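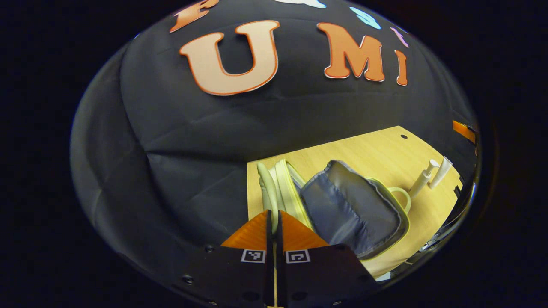
Rozália Kovács
Equipment and planning lead, Buder

Progress report, March 2026

Hi Kálmán, and hi to everyone at Gasia who reads these over his shoulder. You asked for a shorter report with more in it on the money, so I've put the money first and kept the rest to what has changed since the kickoff call.

Where the budget stands

We've bought most of what we said we'd buy in the first half and we're a little under, mostly thanks to Szabolcs haggling with Szűcs over the hand-held grippers. The quote had been $300 apiece for parts and assembly, and he got them to drop the assembly fee if we'd put the fingertips on ourselves. The tips are the orange ones, and they go on with a hex key and some patience. I did two of them at my kitchen table and I'd do it again for the savings!

The one line that went over is lenses. I had budgeted for one wide lens per gripper and no spares at all, which was silly of me. We now have spares. They came to $200 with shipping, and I moved that out of the travel line, where it wasn't going to be missed (Yasir and I did the Vuvport visit in one car and came home the same night).

Fasteners, marker prints, black cloth, tape and the rest of the small stuff are sitting under "consumables" in the spreadsheet. I know you'd like that split up further. I'll try, but a lot of it was bought on one receipt.

What the grippers are being used for

Household handling tasks on a tabletop, same as in the proposal. At the moment that means soft things: bags, pouches, anything with a zipper and a lid that folds back. The insulated lunch bag with the lime-yellow zipper edge has become everybody's favorite, because the quilted lining puffs up and never sits the same way twice. A rigid box is a lot easier to plan for, and I think we should be spending your money on the harder one.

Magdolna runs the sessions and keeps the log. Her target for this period was 300 recorded demonstrations on soft containers and she hit it with time to spare. She'd like me to pass on that 80 of those were repeats with the bag turned to a different angle, and that she counts them as real ones. So do I. The reviewer at the last meeting had doubts, so I'm flagging it here and we can talk it through.

The black backdrop was a cheap win. We had priced a proper folding booth and then dropped it, and cloth is doing the job for now. It creases, and I keep meaning to bring in a steamer. If a booth comes up used I may come back to you, but please don't hold anything in reserve for it.

What I'd like to change in the second half

First, the arm. The proposal has us buying one robot arm now and a second one in September. I'd like to hold off on both and lease one for the trial stretch instead. Yasir went through the lease terms line by line and the part he cares about is that service is included, so if a joint goes we aren't waiting on a purchase order. He's attached his comparison as a separate sheet. It's long, sorry, but the tab called "short version" really is short.

Second, more fingertips. They're the part of the gripper we handle most and the part we change our minds about most. Szabolcs wants a softer set to try on zipper pulls and thin fabric edges. It's a small order and it fits inside what we saved with Szűcs, so I'm only asking for your okay to move it from one line to another.

Third, storage. We're keeping too much on too few drives, and copying everything over at the end of a session is eating Magdolna's afternoons. I have one quote and I'm waiting on another. I'd rather not put a number here until I have both, and you'll get it in an email.

Things I'm still unsure about

Whether the table setup should be the same at our place and at Vuvport. Matching tables would make the planning simpler, and the folks over there like theirs the way it is. Yasir thinks we can live with the difference if the marker positions on the fingers are identical at both sites, and they are. I go back and forth on it. If you've funded another two-site project that had to choose, I'd love a name to call.

Also insurance on the leased arm while it's in transit between the two sites. The leasing people say it's ours to cover, our policy person is checking, and I've left the row blank in the spreadsheet so it doesn't look settled.

What I need from you

A yes or no on leasing, the okay on the fingertip transfer, and the new version of the claim form, as the old one won't let me enter anything under travel anymore. The receipts are in the shared folder, sorted by supplier. The Szűcs invoice shows the old total with the credit on its second page, so scroll down before you panic.

Rozália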